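## 4. Bottle Collection Point

This section covers placement, loading, and emptying of the open bin used for empty drink bottles. It applies to the Fakum tabletop bin as supplied with the Hulme recycling set. For the floor-standing bin and its lid, see Section 5.

### 4.1 Before you start

Check that the following are at hand:

- One Fakum tabletop bin, open top, with two handle slots
- One microfiber cloth
- Dish soap
- Collection sacks, 50-liter size
- The Nemholm wall chart (optional)

The bin is supplied without a liner. Liners are not used at the tabletop position. A liner folds over the rim and covers the handle slots.

> **CAUTION:** The bin is for empty plastic drink bottles only. Do not use it for glass, cans, batteries, or liquids. The handle slots are open and will not hold liquid above their lower edge.

### 4.2 Placing the bin

1. Clear the rear section of the work surface.
2. Wipe the surface with a damp cloth and dry it. Grit under the base can scratch a smooth tabletop.
3. Wipe the underside of the bin.
4. Set the bin upright near the back of the surface, to the right of center. Left-side placement is permitted if the sack stand is on the left.
5. Turn the bin until one handle slot faces the near side of the table and the other faces the far side.
6. Press down lightly on opposite sides of the rim. If the bin rocks, lift it and clean the base again.
7. Leave the middle of the surface free. Sorting in 4.4 is done there.

**Note:** The bin narrows toward the base. Always measure clearance at the rim. Allow a gap of 6 cm between the rim and any wall or fixed item.

Do not place the bin on a tray, mat, or folded cloth. The base must be in full contact with the surface.

### 4.3 Preparing bottles

1. Empty the bottle into the sink.
2. Rinse once with cold water. Bottles that held milk or juice are rinsed twice.
3. Shake out the remaining water.
4. Screw the cap back on until it stops. Do not overtighten.
5. Leave the label in place unless it is already coming off. Loose labels go in the paper tray.

Bottles with and without labels may go in the same bin. Sorting by label is not required in the Hulme set.

> **CAUTION:** Do not crush bottles before loading. A crushed bottle with a tight cap can spring back and lift other bottles over the rim.

The largest bottle size for the tabletop bin is 1000 ml. Larger bottles go directly to the floor-standing bin.

### 4.4 Loading

1. Stand the prepared bottles in the middle of the work surface.
2. Check each cap. A bottle without a cap is set aside for the floor-standing bin.
3. Hold the bottle by its upper half and lower it into the bin, base first.
4. Let the bottle lean against the inside of the bin. It does not need to stand straight.
5. Place the next bottle beside the first, leaning the same way.
6. Continue until the bin is full or the batch is finished. The limit is six small bottles.

Do not drop bottles from above the rim. A light bottle can bounce out, and a dropped bottle may land across the others and take up the space of two. 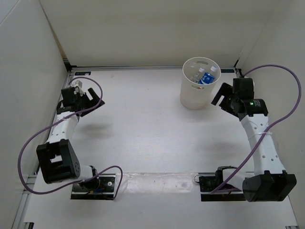
*Figure 4-1. Bin at the back right of the work surface with two capped bottles, both leaning toward the upper right. One bottle carries a blue label.*

If bottles lean in different directions, remove the last one loaded and insert it again. Crossed bottles are harder to lift out and can catch on the edge of a handle slot.

**Note:** A bottle neck must not pass through a handle slot. If it does, turn the bottle until the neck is clear. Do not pull it through from the outside.

### 4.5 Moving the bin

The bin may be moved with bottles in it, provided that it is not filled above the rim.

1. Place one hand in each handle slot, palms facing inward.
2. Lift straight up. Do not slide the bin over the tabletop.
3. Carry the bin level.
4. Set it down on the full base.

> **CAUTION:** Do not carry the bin by the rim. The rim is thin and will flex under load.

### 4.6 Emptying

Empty the bin when it reaches the limit in 4.4 or at the end of the day, whichever comes first.

1. Open a 50-liter sack and fix it to the Burnis sack stand.
2. Bring the bin to the stand as described in 4.5.
3. Take out the bottles one at a time by the neck and place them in the sack. Tipping the bin into the sack is allowed only if the sack is less than half full.
4. Look inside the bin for loose caps, label scraps, and water.
5. Return the bin to its position and repeat steps 5 and 6 of section 4.2.

Replace the sack when it is three-quarters full. Tie it before removing it from the stand.

### 4.7 Cleaning

Clean the bin once a week, and also after any spill.

1. Remove all bottles.
2. Wash the inside with warm water and a few drops of dish soap.
3. Wipe around both handle slots. Residue collects on the lower edges.
4. Rinse, then turn the bin upside down on a rack until dry.
5. Wipe the work surface where the bin stood.

Do not use scouring pads, solvents, or bleach. Do not put the bin in a dishwasher. Light scuffs on the outside do not affect use.

### 4.8 Troubleshooting

| Condition | Likely cause | Action |
|---|---|---|
| Bin rocks on the table | Grit under base | Clean base and surface (4.2) |
| Bottle sticks up too far | Bottle over size limit | Move to floor-standing bin |
| Water in the bin | Bottle not drained, cap loose | Drain, tighten cap, wipe bin dry |
| Bottles jammed | Bottles crossed | Remove last bottle, reload (4.4) |
| Odor | Residue from milk or juice | Wash bin (4.7), rinse bottles twice |
| Split or crack at a handle slot | Overload or impact | Take bin out of use, order a replacement |

Replacement bins are ordered singly. The sack stand and clips are listed separately in the spare parts table in Section 9.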